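Comparing Finger Pads and Camera Views for Packing Small Boxes with Two Arms
Project report, Bokbridge robotics lab course
April 20, 2023

1. Purpose

The task was to pack pharmacy-type cartons upright into a clear plastic tub with two table-mounted arms. We compared two sets of finger pads (the stock hard pads and the softer Minja pads) and two camera placements, head and wrist. The arms run under the Plutar controller, which was left at its default gains. Only the pads and the camera feed used by the operator were changed between runs.

2. Setup

Both arms are fixed to a rail along the near edge of a wooden table, with the tub centered between them. The boxes go into the right half first, so the left arm has to carry its box across the open half to reach the others.
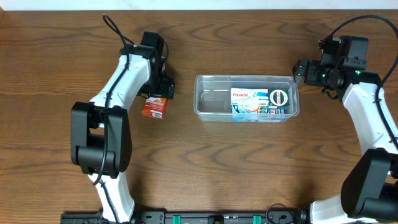 One reviewer of the draft objected that packing from one side favors the right arm, and that the comparison would be fairer if the starting half were switched every few runs. We agree. The order was kept fixed because the Prolness logging script labels each slot by number and does not handle a mirrored layout.

3. Procedure

Each run began with both arms at the home pose. The operator picked up a box, carried it to the tub, lowered it and released it. A run was scored as a failure if the box tipped over after release or was dropped in transit. Each combination of pads and camera was given 40 runs. Grip width was limited in software to keep the cartons from being crushed. 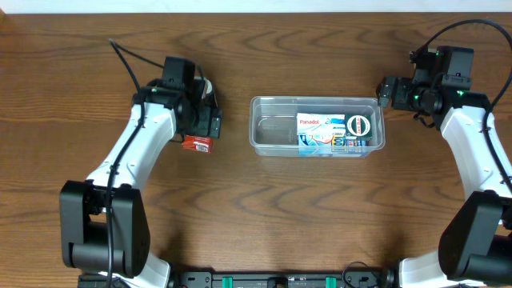
Tilt was the main source of error with the hard pads. A carton pinched near one end can rotate between the fingers, and the lower edge then meets the rim of the tub before the rest of the box has cleared it. The small red box in the left gripper hangs at such an angle. Lifting the wrist higher before crossing the rim avoided contact but added roughly 2 seconds to the run. The soft pads reduced rotation, although they released the box less cleanly.

4. Camera placement

The head camera was better for the approach, where both wrists and the tub must be in view. It was poor for the last part of the insertion, when the gripper can hide the gap between boxes. The wrist camera covers that gap at close range. Its drawbacks are motion blur and glare from glossy cartons and from the plastic of the tub.
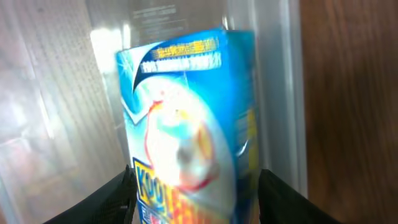 Lowering the exposure time to 600 microseconds reduced the blur but made the feed darker, and the operator then needed more light over the table. We settled on the head view for transport and the wrist view for release, switched by foot pedal.

5. Remaining work

The pads will be tested again in June with heavier cartons. The mirrored layout requires a change to the slot table in the logging script. Grip force was not measured directly, so the pad results should be read as a comparison on this table only.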